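What Happens to the Packing Counter When the Machines Come In
Final report, Work and Technology seminar
1/28/18

For my project I picked a workplace I already knew a little, because I worked there the summer before college. Mistholm is a small outfit that packs takeout supplies and gift items for cafes and hotels. Most of it gets done by hand, at counters, by people standing up. Last year they brought in two machines, a labeler from a company called Zisis and a bag opener from Bomier, and I wanted to find out what that did to everyone's day. I thought I'd be writing about layoffs. I ended up writing mostly about chairs, breaks and who gets to talk to who!

I spent 14 shifts there in all and talked to 10 people, some of them two or three times. They let me ask questions while they worked as long as I kept out of the way (I mostly did). I also got to see the schedules from before and after, which helped a lot because people remember the old days as either much better or much worse than they were.

First the basics. The Zisis machine puts labels on anything flat and stiff, and it's quick. The bag opener grabs a flat bag, puffs it open with air and drops it on the line. Between them they took over the big plain orders, the ones where every bag is the same size and gets the same sticker in the same spot. Everything else still goes to the counter. That means small orders, odd sizes, anything soft or thin, and anything where the customer changed their mind that morning – so, a lot.

The counter work looks easy until you try it. Peeling a little label without curling the corner took me a whole afternoon to learn, and I was still slow after that. Paper bags are worse. They have a side that wants to open and a side that doesn't, and your fingers figure it out before you do. Wrapping is its own skill too, and the people who are good at it can't really explain how they do it.

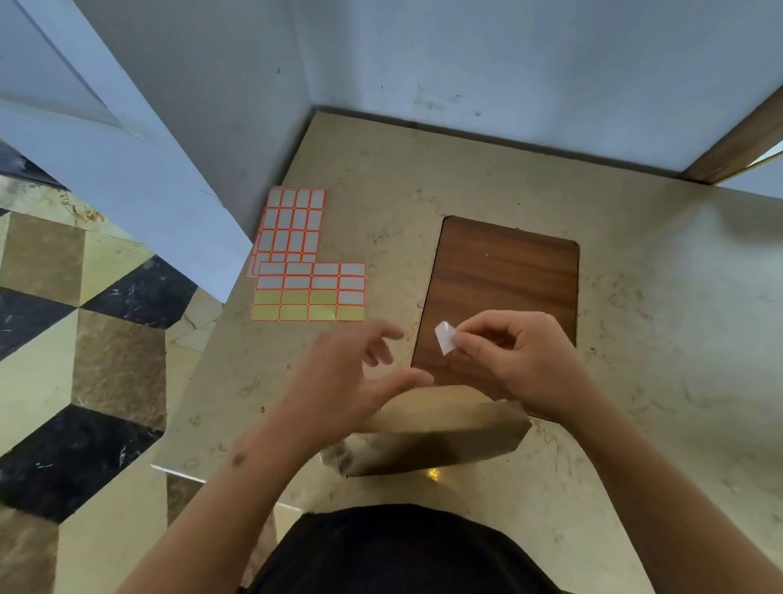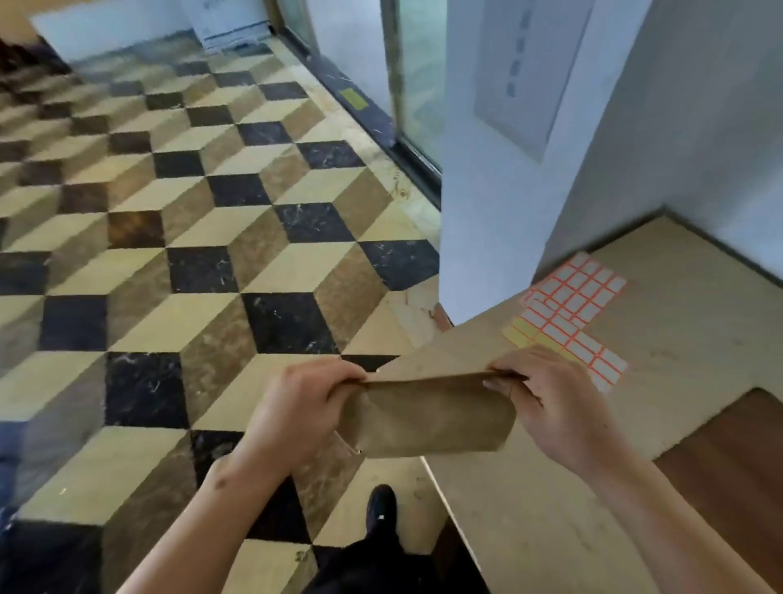
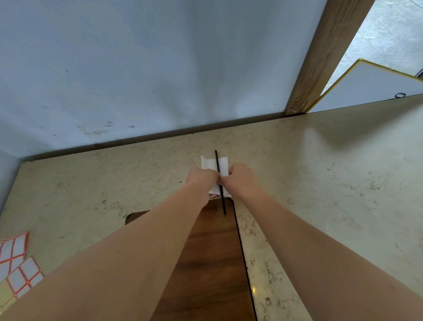 Did the machines cut the number of jobs at the counter?
The number of jobs stayed the same, but the hours moved around. Before the machines, 70 percent of counter hours went to plain bag orders. Now those hours go to small orders, checking what comes off the line, and clearing jams.

OK, so about those jams. Clearing them turned out to be the biggest new thing in people's days, and it wasn't in anyone's job description when I started. The bag opener stops when two bags stick together, and a light goes on, and whoever is closest walks over. In theory it's a shared duty. In practice it fell on the same couple of people every shift, because they'd learned the trick of it and everyone else let them. One of them told me she'd started picking the far end of the counter on purpose so she could finish an order for once.

The other change is the pace. A plain order used to be a kind of rest. You could put your hands on autopilot and chat for an hour. Now that those are gone, what's left at the counter is all fiddly stuff, one after another, and people said they go home with more tired eyes and less sore shoulders. The younger workers mostly liked the trade. The ones who had been there longest mostly didn't, and they missed the talking more than the bags.

Management did respond to some of this, to be fair. After a few months they added a 15 minute break in the afternoon and started a rotation for the jam light. The rotation is written up on a program called Chow that also tracks the orders, and people have mixed feelings about it – they like that it's fair and they don't like that it knows when they walked away from the counter. I asked if anyone had been told off over the Chow numbers. I got two firm noes and one "not yet."

Pay was the part I found hardest to write up. Running the machines counts as a separate job with a slightly higher rate, but clearing jams from the counter doesn't, even though it takes some of the same know-how. I think that's the thing I'd fix first if it were up to me. I'd also let the counter people decide which orders go to the machine, since they can tell just by feeling the paper which bags will stick.

If I did this project over, I'd visit the night shift. They run the labeler for longer stretches with fewer people around, and I only heard about it secondhand.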